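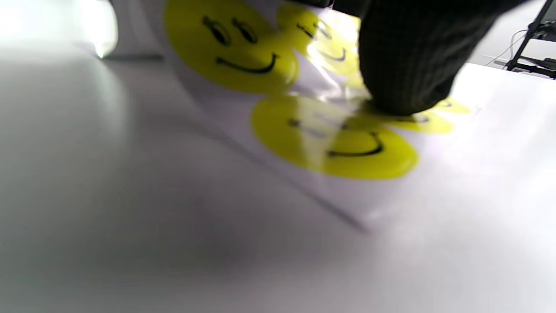

By the Closberg Open Encyclopedia editors – last changed in March

Sticker sheet

A sticker sheet is a piece of backing paper which carries several stickers. The backing has a thin coating, so the glue does not hold to it strongly. Common motifs are stars, animals and smiley faces.

Production

The stickers are printed first and then cut with a die. The cut goes through the top layer only – this is called a kiss cut. In Closberg, the Drakos print shop made sheets of this type for 9 years, mostly for schools.

Storage

Sheets should be kept flat and away from sun. Old glue becomes yellow and may leave marks on paper.

See also: Decal, Label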